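Keeping White Worktops White (More or Less)

We put in a white worktop when we moved to Demcombe, on the advice of a brochure. The brochure did not drink tea.
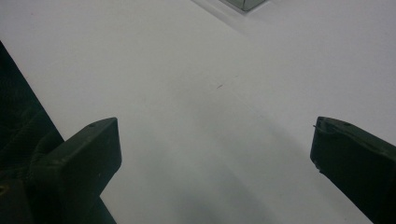 Tea and coffee rings

Wipe them while they're fresh. You won't, so mix bicarbonate of soda with a little water until it looks like toothpaste, spread it over the ring and leave it for 15 minutes. Wipe off with a damp cloth, then again with a clean one, or you'll have swapped a brown ring for a chalky one. Try it in a corner first, particularly if yours is a shiny laminate that shows every scratch.

Turmeric

My sister-in-law Olga makes a very good dal and should be made to cook it in the garden. Washing-up liquid and warm water will shift the grease but leave you with a cheerful yellow patch. On a laminate top, dab on the bicarb paste and give it 10 minutes, twice if need be. What's left fades in daylight over a week or so. Ours is next to the window, so I've promoted this to a method.

Stone is another matter

Keep vinegar and lemon juice well away from marble and limestone. Half the internet will tell you to rub a lemon on everything. Marble goes dull where the acid has been and stays dull, and then you need a man with a polishing machine – ours was called Wolfram and he sighed a great deal over my mother's hall table. Use warm water and a drop of plain washing-up liquid, and dry it afterwards.

Cloths

Most smears come from the cloth. I keep 2 on the go, one for washing and one for drying, and they go in a hot wash with the tea towels, without fabric softener. Softener leaves a film that you then spread lovingly over the whole kitchen.

Hot pans

Use a trivet. I have nothing clever to add. If there's already a brown mark on laminate it is a burn and no paste will move it, so buy a nice chopping board and stand it on top. We have a very nice chopping board.

Next month: limescale, and what I did to the kettle in January.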